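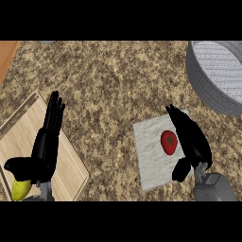 Figure 1. Kitchen cell in the simulator, with the tomato on the towel and both hands above the counter.

Student Project Report: Setup and Maintenance of the Kivine Two-Hand Cell
Feltutthorpe, Jan 20, 2025

1. Purpose

Our group was given the task to bring the simulated Kivine cell back to a usable state. The cell has two arms with black humanlike hands, and it is used in the course for handling food items on a kitchen counter. In December the right hand began to stop short of its target, and the students before us could not finish their exercises.

2. Setup

The scene file is loaded from the Flurkovgate server. The cutting board is placed on the left side and the towel on the right side, so that each hand has its own working area. Each hand has 6 driven joints in our model. We start every session from the same start pose and write the joint values in the log - this takes 2 minutes.

3. Fault and repair

We compared the joint limits of both hands. In the right hand, the thumb limit was copied from an older Buschmann file and was 19 degrees too small. We corrected the value, saved the file under a new name and loaded the cell again. The contact settings of the towel were also checked, but there we did not change anything.

4. Test

We made 27 runs after the correction. The thumb reached its target in all runs except 2. In these two runs the tomato had rolled before the hand arrived, and we have not yet found the cause.

5. Regular care

Before each session: load the saved limits, move each finger once to both ends, compare with the log. If a value is different, do not start the exercise - restore the last good file first.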